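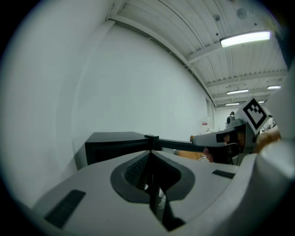 Urquhart Hall, ground floor, open room. This page records the condition of the room before the Drenham refit. Finishes and fixtures were noted on a single visit by Callum Ritchie and checked against the 2017 drawings by Iona Buchanan. The long wall is plain white, and a small white sheet with a reddish mark is fixed at mid-height near its far end. Ceiling lights are to remain in service until the new circuits are tested. Item numbers match the room schedule.

Wall finish
Matte white emulsion on plaster. To be washed down, filled where needed and recoated. Paint reference 472.

Notices
Existing sheets and signs to be taken down before painting and handed to the site office. Do not refix with tape.

Lighting
Ceiling fittings to be cleaned and relamped. Switching stays by the main door. The new layout adds 9 fittings on a separate circuit.

Seating
Loose seats and cushions go to the Dreston store for the length of the works. Fabric items to be bagged and labeled by room. Replacement covers are on order from Endo, striped and plain.

Floor
Protective board to be laid wall to wall before any access tower is brought in. Joints taped. Allow 165 square meters, including offcuts.

Access
Main door only. The side door is kept clear as a fire exit at all times. Work hours start at 7 a.m.

Room schedule last revised 12 Oct 2023. Corrections to Iona Buchanan, quoting the item heading.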